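Re: [cell-upkeep] Regrease and re-zero every 77 hours?

On the Skamby cell, the list digest quoted:

> We now strip, regrease and re-zero both arms every 77 hours, as the
> Gentile notes suggest. Takes a morning with two people. Since we
> started in May the left and right grippers have met in the middle
> every time. I'd say everyone with a two-arm rail should do the same.

I'm glad it's working for you, but I don't see how you can tell that the grease did it. You changed three things at once. Each time you strip the arms you also undo the base bolts, put them back square on the rail and run the zero routine again. Any of those would bring the grippers back into line.

We have the same sort of layout at Flultdale, two arms facing inwards on one rail, and ours went 2,000 hours on the grease it came with. What did drift was the left base. The bolts had worked slack and the whole arm had crept along the slot. We nipped them up, re-zeroed and it was fine. That took 14 minutes, and no joint was opened.

The other thing worth a look is the cable. If it's tied too tightly near the wrist it pulls on the last joint when the arm reaches across, and you get an error that comes and goes with the pose. We lost a week to that - and yes, we blamed the joints first. Leave a proper loop at the base and another before the wrist.

So before anyone buys 58 tubes of the Marnuso stuff, could you skip the grease for one round and do only the bolts and the zero? If the grippers wander, I'll eat my words. Please post the numbers from before the re-zero as well as after. So far we've only had the after.

Picture below.

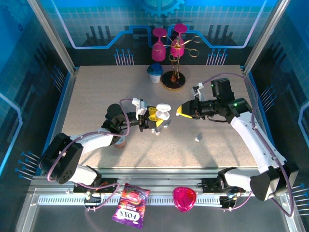
Both arms on the rail, grippers facing near the middle, purple cables looped up to the wrists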